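# [Residence-Staff] Revised instructions for folding and putting away clothing

**From:** Riku Ogura, Residence Services, Flarnham House
**To:** Residence-Staff mailing list
**Date:** June 1, 2020
**Subject:** Re: Revised instructions for folding and putting away clothing
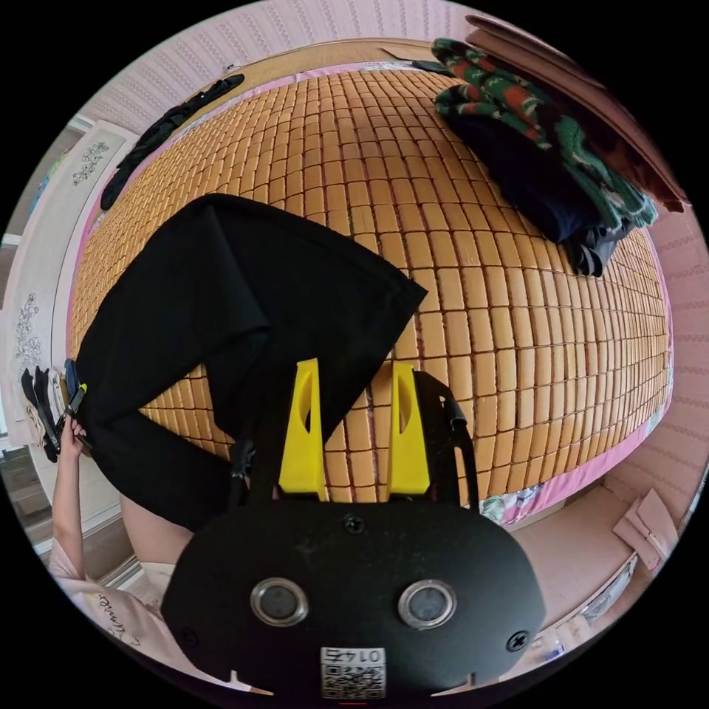 *Black trousers on a bamboo-tile mat, with folded clothing toward the headboard.*

Dear colleagues,

Thank you for the comments received on the draft laundry instructions. The message that prompted most of the discussion is quoted below, and my responses follow each part of it. The revised text at the end of this message replaces section 9 of the Residence Handbook and takes effect on receipt.

> The draft tells staff to fold all clothing on the table in the linen room. On the Lobo wing we have always folded on the resident's own bed, and I would ask that this be allowed to continue. The linen room table is shared with the Vurance wing, and garments from the two wings have been mixed up more than once since January. When the folding is done in the bedroom, everything that comes out of the basket goes into the wardrobe in the same room.

This request is accepted. Folding may be done on the resident's bed on either wing, provided that the bed has been made and the resident has agreed. The linen room table remains available for sheets, towels and blankets, and for any resident who prefers not to have clothing handled in the bedroom.

> Several of our residents use a bamboo-tile mat over the sheet in the warmer months. The draft says that all bed coverings must be removed before clothing is placed on the bed. Taking the mat off and laying it back is a two-person job, and it pulls the sheet out of place every time.

The wording in the draft was intended to refer to quilts and loose throws. A tile mat may be left where it is, and it makes a good firm surface for trousers in particular. Staff are asked to wipe the mat with a dry cloth beforehand and to lift garments from it instead of dragging them across. Fine knitwear and anything with an open weave can catch on the cord between the tiles. These items should be folded on a towel spread over the mat.

> The draft also gives only one way of folding trousers, with the crease. Most of the trousers we see have no crease. Could we have something simpler? And could the section say where the finished pile should go? At present everyone has a different habit, and I have found piles on chairs, on the windowsill and once on top of the heater.

Both points are addressed in the revised text. I have kept the creased method for dress trousers only, and have placed it after the ordinary method. With regard to the pile, it should be built at the head end of the bed, on the side farther from the door, and moved to the wardrobe before the member of staff leaves the room. Clothing is not to be placed on or near a heater under any circumstances.

> Last, the order form for the Furninard drawer dividers still shows the old price. I was quoted 1,119 for the Lobo wing and the form comes out lower.

The form has been corrected. The amount for the Lobo wing is 1,119, and the combined amount for both wings is 2,229. Wing leads do not need to resubmit forms already signed.

## Section 9. Folding and putting away clothing (revised)

**9.1 Preparation.** Ask the resident whether clothing may be folded on the bed. Straighten the bottom sheet. Remove quilts and throws and place them on the chair. A tile mat may stay in place. Empty the pockets of all garments and hand the contents to the resident, or place them in the labeled dish if the resident is not present.

**9.2 Sorting.** Take garments from the basket one at a time. Check the name label. A garment that carries another resident's name is returned to the linen room at the end of the visit and entered in the book. Garments that need mending are set aside and reported to the wing lead.

**9.3 Trousers, ordinary.**

1. Lay the trousers out flat with both legs straight. A leg that has folded under should be pulled out to its full length first.
2. Close the button or hook and the zipper.
3. Bring one leg over the other so that the outer seams meet. Smooth from the waist to the hem with the flat of the hand.
4. Fold the hem up to the waist, and then fold once more.

**9.4 Trousers, creased.** Match the inner and outer seams of each leg before laying one leg over the other. Hang over the bar of a hanger. Creased trousers are not to be stored in drawers.

**9.5 Knitwear.** Fold the sleeves across the back, then fold the garment in half from the bottom. Do not hang knitwear. Patterned pieces should be folded with the pattern outward so that the resident can find them easily.

**9.6 Small and long items.** Belts, straps, scarves and similar items are left until last. Roll them and place them in the divided drawer. They should not be left lying along the side of the bed, where they may slip to the floor and become a hazard.

**9.7 The pile.** Heavier garments go at the bottom. Keep dark and light clothing in separate piles if any of it is new. No pile should be higher than can be carried in two hands with the chin clear.

**9.8 Putting away.** Follow the card inside the wardrobe door. Where a resident has asked for a different arrangement, the resident's wishes take priority and the card is to be rewritten to match. Replace the quilt or throw before leaving.

## Other matters

A few colleagues asked whether residents who wish to fold their own clothing should be encouraged to do so. They should. In such cases the member of staff brings the basket, lays out the first garment if asked, and remains available. The quality of the folding is not to be corrected unless the resident requests help.

The question of ironing on the wings has been raised again and is not covered by this revision. Ironing continues to be done in the linen room only.

Wing leads are asked to print the revised section, remove the old pages from the handbook in each office, and reply to me directly, without copying the list, once this has been done. Questions on the wording may be sent to the list as usual.

Respectfully,

Riku Ogura
Residence Services
Flarnham House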